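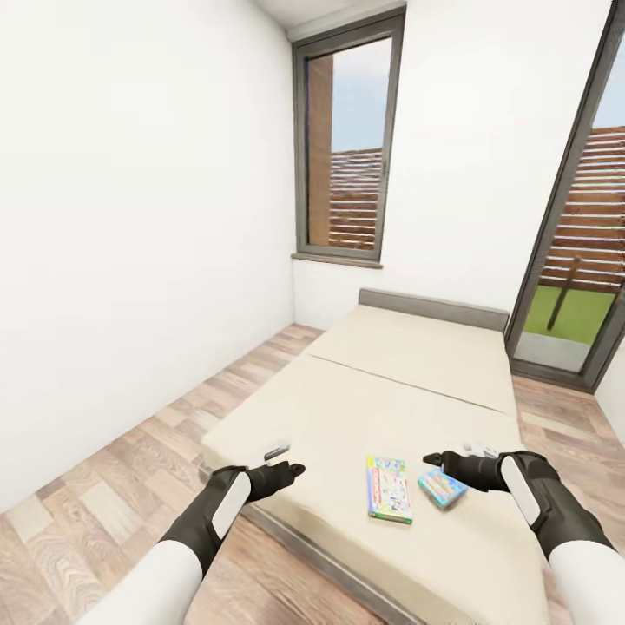

Household Guidance Sheets
Bedrooms: clearing a bed with a two-armed helper

Revised in October following a fault report from a member household. Prepared by Kai-wen Yu, Home Safety Desk, Plerden Tenants' Advice Service.

Tidying boxes off a bed is a common first task for a domestic helper. It is also the task behind the greater part of the reports received by this desk during the past year. The advice below applies to the Maltov two-armed helper and to any similar machine lent under the Plerden scheme.

What went wrong

On a Sunday morning a member household set its helper to clear games and packets from a low double bed. The right arm closed on a thin cardboard box and began to lift. The left arm, which should have waited, moved in to take the same box from the other side. Neither gripper released. The box tore along one edge, the cards inside were scattered over the floor, and the left arm continued downwards until its fingers were pressing into the mattress. The machine then stopped and showed fault 2189.

The householder, quite reasonably, took hold of the left arm and tried to pull it clear. The arm moved a short way and then sprang back, catching the back of the hand. The injury was slight, but it could have been avoided.

The report was examined with the help of the Gál repair workshop. Two causes were found. The first was a worn pad on the left gripper, so that the machine believed its fingers were still open. The second was the mattress itself. A soft surface gives way under the fingers, and the pressure at which the arm is meant to stop is reached late or not at all.

Before starting

Strip the bed fully, or make it fully. A half-turned blanket is the worst surface of all, as fingers catch in the folds.

Leave a hand's width between one box and the next. Boxes that touch are often treated as a single object.

Keep small packets away from the edge of the mattress. The edge sinks when pressed, and a light packet will slide to the floor and may be followed there by the arm.

Put an elastic band around any game box with a loose lid. Wide, flat bands of the Tiretti kind do not mark the card.

Close doors and windows within reach of either arm. Glass should never be left standing open behind a moving machine.

Check the gripper pads by pressing a thumbnail into each. A sound pad recovers its shape at once. A pad that keeps the mark should be changed, and pads should always be changed in pairs.

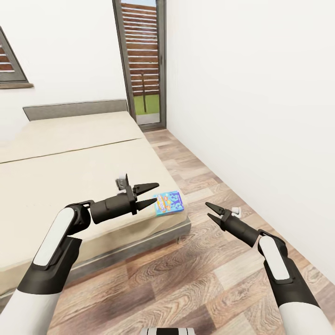
While it is working

Remain in the room, but stand at the side of the bed opposite the machine, out of reach of both arms. Children and pets should be kept out until the helper has been parked.

Set the task to one arm at a time wherever the menu allows it. The work takes longer, and a torn lid is far less likely. Both arms should be used only for boxes too wide for a single gripper.

If the arms meet or lock

Press the stop button. Do not use the pause command, which leaves the arms under power.

Wait for roughly two minutes. The joints hold their position for some time after stopping and may still move if pushed.

Support the box from beneath with one hand and use the release lever at the wrist with the other. Never pull on the forearm, and keep fingers out of the gap between the gripper tips.

Write down the fault number before switching the machine on again, as it is cleared when power returns. Under fault 2189 the helper should not be restarted until the pads have been looked at.

Care of the mattress

Small dents made by the fingers will usually rise overnight – a warm, barely damp cloth laid over the place will help. Where the cover has been cut, sew it before the filling works its way out, and do not allow the helper to work on that part of the bed until the repair is complete.

Torn box corners may be mended from the inside with gummed paper tape. Clear sticky tape on the outside is not advised, as some grippers drag on it when letting go.

Faults and injuries, however minor, should be reported to the Home Safety Desk with the fault number and the time of day. Replacement pads are available from the desk on return of the old pair.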